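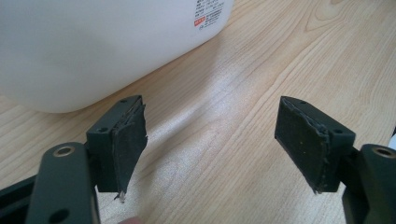

Smadi publishes good practice guide for care of gripper pads

Dralesgate, December – Smadi has published a guide of 8 pages on the inspection of friction pads for hand-held and robot-mounted grippers. It is free of charge and is meant for workshops, training rooms and small laboratories.

Existing safety standards say much about guards and stopping distances, but the daily care of the fingertips is mostly left to the user. A pad with lifting edges or frayed corners can change how an object sits between the fingers, and the records from such work become difficult to compare.

The guide recommends a visual check of both pads at the start of each shift and a written entry after every 300 grasps. Pads should be replaced in pairs, at the latest after 1000 grasps – earlier if the adhesive layer can be seen at any side. The screws of the finger mountings are checked on the same occasion.

The rules were tried during 2 months at the Smadi workshop in Mundwood. A second edition, with a chapter on cleaning, is in preparation with the Skumwood site.

Printed copies can be requested from the Smadi office in Dralesgate.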